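The sorting bench still needs people

For nine years I packed stationery returns at Kastano's depot in Rakstead. Pens, pencils and erasers came back from offices and schools, and we tipped them out and sorted them into bins. It was dull work and it paid the rent. Now a pair of robot arms is learning to do it, and I have been asked more than once whether I mind.

I mind some of it. The arms themselves don't bother me. Picking up pens hour after hour is hard on the wrists, and I know two women who left because of it.
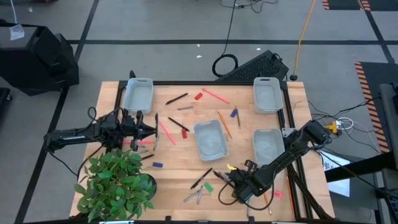
What bothers me is how the change was handled. We heard in June that the sorting line would go from 110 people to 51, and that the rest would be "supported into new roles". Duyên Vi, who had trained half the line, found out what her new role was from a rota pinned up by the lockers. She now watches the arms and steps in when something goes wrong. She gets the same hourly rate as before, for a job with more responsibility and far less talking.

That last part matters more than managers think. On the old line you stood opposite someone all day. You knew whose mother was ill and who wanted to swap a Sunday. Minding a machine is lonely work, and no pay slip shows it.

There is skill in it too, and the company should say so. Duyên can tell a bad grip before the arm has closed on anything. When she reports a problem, the engineers change the settings and the arms do better. She is teaching them, in the plain sense of the word, and teaching used to earn a supplement at Kastano.
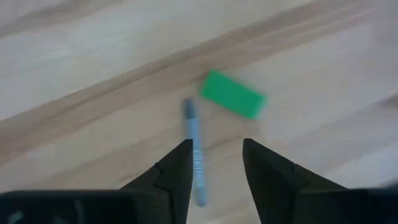 Should firms be stopped from bringing these machines in?

I don't think they should. Very few of us would choose sore wrists for the sake of it, and a ban would only move the work to another town. I would ask for two things in law: proper notice before the numbers are settled, and a new pay grade agreed before anyone is put to minding a machine.

Notburga Gasser, our union rep, has asked for both since the spring. The company says it is listening. Meanwhile Duyên is still on the old rate, and the next rota goes up on Sunday.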